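The Table Will Not Be Eaten On

My table seats eight. I know this because the tag said so, and I have never had any other way of finding out. In the four years since it was carried into my house in Emthorpe, the most people who have eaten at it at once is three, and one of them was holding his plate.

The rest of the time it works as a shelf with legs. Mail lands there. So do library books, a bicycle pump, the good scissors and a lamp waiting for a bulb that I keep buying in the wrong size. We eat on the couch, bent over like people looking for a contact lens.

I paid $1,582 for it, from Lanero, on the strength of a catalog photo in which a family I still dislike was passing around a bowl of figs. We do not eat figs. I'm not sure I own a bowl that wants passing.
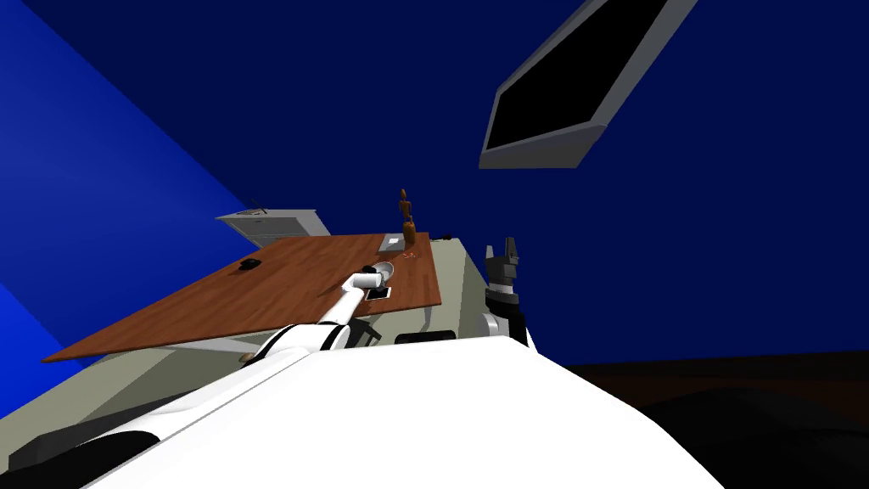
The room that moved out

Hyun-seo Myung has sold dining sets at the Lanero store on the edge of town for 30 years, long enough to have stopped asking customers how often they have company. "They'd say every weekend," he told me. "Then they'd ask if it came with outlets."

When he started, a dining table was sold with six chairs and a cabinet for the dishes, and the buyer was expected to have a room with a door on it. The door went first. Builders knocked through to the kitchen, and the table drifted out into open floor, where it became the nearest flat thing to everything. A flat thing near a front door doesn't stand much of a chance.

Myung's customers now come in and knock on the top with their knuckles. They want to know about laptops, glue, sewing machines. One man lay down on a display model to see if it would do for his back exercises. He bought it, and the bench.

What gets put down

Chia-jung Tse goes into houses and clears tables for a living, though her business card says something longer. She has a rule about the first hour, and the rule is that you may not pick anything up and say, "Oh, I was looking for this." It wastes time, she says, and it makes people fond of the pile.

She sorts by how long a thing has been there. Today's keys are innocent. Last August's sunscreen is not. At the bottom there is nearly always a placemat, still in position, like something under volcanic ash.
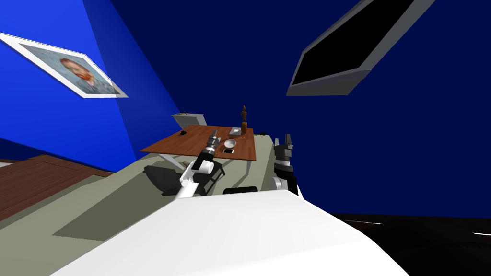 Near the table's edge, where things get put down.

I asked Tse whether her clients go back to eating at the table once it's clear. She thought this over for longer than I liked.

"They light a candle," she said. "I get sent a picture of the candle."

She doesn't mind. Her own table, in a two-room apartment over a dry cleaner, has a jigsaw puzzle of 1,010 pieces on it — an odd number that has been bothering her since spring — and she eats standing at the counter with the radio on.

I went home and cleared mine anyway. It took most of an afternoon, and I said "Oh, I was looking for this" eleven times. We had soup there that night, sitting up straight, with nowhere to look but at each other. My husband asked if something was wrong.

By breakfast the bicycle pump was back.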